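Neue Hausregeln für Handgreifer: viel Papier, wenig Prüfung

Seit März gilt bei Hviid die überarbeitete Arbeitsanweisung für Aufnahmen mit handgeführten Greifern. Sie hat 22 Seiten, ihr Vorgänger kam mit 2 aus. Ob die Daten dadurch besser werden, wage ich zu bezweifeln. Vorgeschrieben sind jetzt eine Sichtkontrolle der Fingerpolster vor jeder Schicht, ein freier Laufweg von 70 Zentimetern um den Arbeitstisch und ein Protokoll, das beide Bediener abzeichnen. Gegen das Erste hat niemand etwas. Beim Laufweg wird es schon dünn: Kabel auf dem Boden erwähnt der Text in einer Fußnote, und dort heißt es nur, sie seien »nach Möglichkeit« zu führen. Was das im Alltag heißt, darf sich jede Gruppe selbst ausdenken. 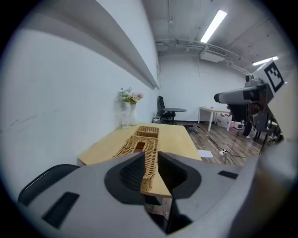

Jacqueline Millet hält dagegen, eine lückenhafte Regel sei immer noch besser als die mündliche Überlieferung, mit der man bisher gearbeitet habe. Wer neu anfange, wisse nun wenigstens, wo er nachschlagen müsse, und die Fußnote lasse sich ja ändern.

Mag sein. Nur steht in der Anweisung nirgends, wer sie ändern darf und bis wann. Das Protokoll hat 57 Felder, darunter die Raumtemperatur, aber keines für Beinahe-Stürze oder für einen Gegenstand, der beim Greifen verrutscht ist. Genau solche Einträge bräuchte man, wenn man später wissen will, ob die Abstände taugen – und warum ein Datensatz schlecht ausgefallen ist. Troels Dalsgaard sammelt bis zur nächsten Ausgabe Änderungswünsche, am liebsten mit Absatznummer.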